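The Great Umbrella Amnesty

I have bought the same umbrella four times. Same chemist, same wobbly rack beside the sunscreen, same shade of navy. Every one of them left me within a month or two, and I'd love to say they were stolen, but I know perfectly well that I put them down somewhere and wandered off to look at a bakery window.

So when a friend in Clerville told me the town's library lends umbrellas – proper ones, with a barcode, stamped out to you like a Tim Winton – I booked a seat on the early train before she'd finished the sentence.

It rained the whole way, of course. Clerville gets the kind of sideways drizzle that makes a hood useless and turns your jeans the colour of wet slate. I came out of the station with nothing (the fourth navy one had gone missing in February) and jogged to the library with a magazine on my head.
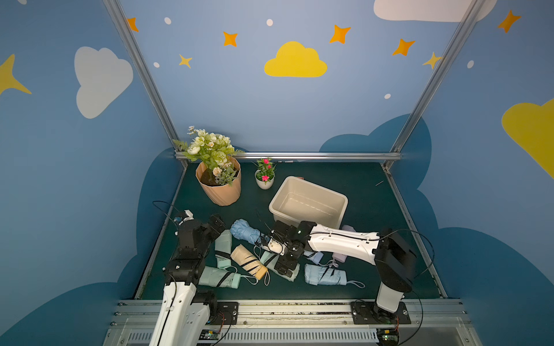 Stojan Angelovski runs the lending desk and has done since the scheme began. He started it with whatever was sitting unclaimed in the lost property cupboard, and in the first winter he handed out 296 loans from a cane basket next to the large-print novels. He's fond of the folding sort, the little compact ones that live in the bottom of a bag until you've forgotten you own them. People lose long umbrellas in pubs, he reckons, but they lose the folding ones everywhere. Give him a pile of them in a heap, with a light blue one somewhere in the middle, and he'll tell you the light blue one goes out first. Everybody wants a cheerful colour when the sky's filthy.

You get three weeks. There's no fine if you're late, just a text message that says "Dry yet?" and, if you ignore that, a phone call from Stojan, who is so kind about it that you'd rather pay the fine. I asked him how many never come back. He laughed and straightened the date stamp. Fewer than the cookbooks, he said.

What I hadn't expected was the mending. I'd always thought of a broken umbrella as rubbish, the sad black thing poking out of a council bin after a southerly. But out the back on Raptis Street there's a narrow shop with a bell on the door, and in it you'll find Stelios Chrysikopoulos, who fixes the library's casualties and anybody else's too.
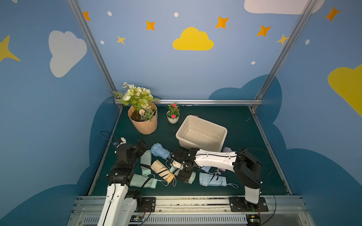
He learned on his uncle's market stall in Billeck, sewing canopies back onto ribs with waxed thread, and he still does it by hand. The usual trouble is the joint halfway along a rib, which takes all the strain when the wind gets underneath. He splints it with a scrap of tin, pinches it shut, gives it a wiggle. Ten minutes, if you don't get him talking about football.

I got him talking about football. It took an hour and a half, plus two coffees and a plate of his wife's koulourakia, and I regret none of it!

He was quite stern with me about drying, mind you. I've been rolling mine up wet for my entire adult life. You're meant to shake it, leave it half open in the laundry overnight and only fasten the strap once the seams feel dry. Leave it damp in its sleeve and the ribs rust where you can't see them – then one gusty morning at the tram stop, bang, you're holding a colander.

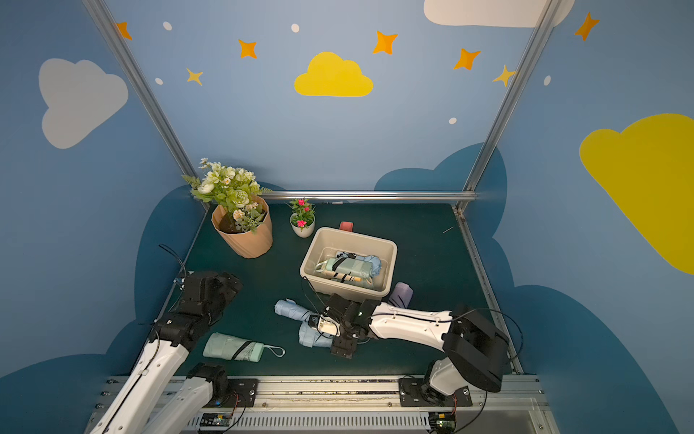 Borrowing one yourself

You'll need a library card from Clerville or from Nullard across the river, which joined the scheme last year after its own shelter at the ferry wharf blew down. Visitors can sign up at the desk with any old proof of address. I used my gas bill. Between them the two branches have made 847 loans, and around half of those were on mornings when the forecast said fine.

They'll take donations as well, working or not, so long as you've checked the folds for shopping lists and petrified lollies. Stojan once found a set of house keys in one, still waiting on the hook behind his desk for somebody to come and claim them. 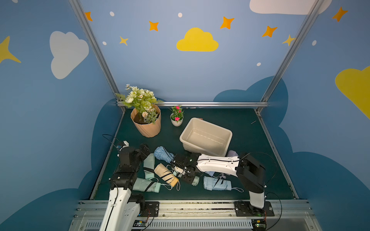

Clerville Library – Lending Desk and Local Services

The desk is open whenever the library is, and the returns tub is just inside the front doors, to the left of the newspapers. Dripping umbrellas are welcome. If yours has a bent rib, tie a bit of string around the handle so it goes straight into the Raptis Street bag.

I took home a green one with a duck's-head handle. It's due back in a fortnight and it's currently half open in my laundry, taking up all the room where the washing basket goes. My partner has been walking around it very politely. I've written the return date on the fridge in texta, and I've asked my friend to ring me the night before, just in case.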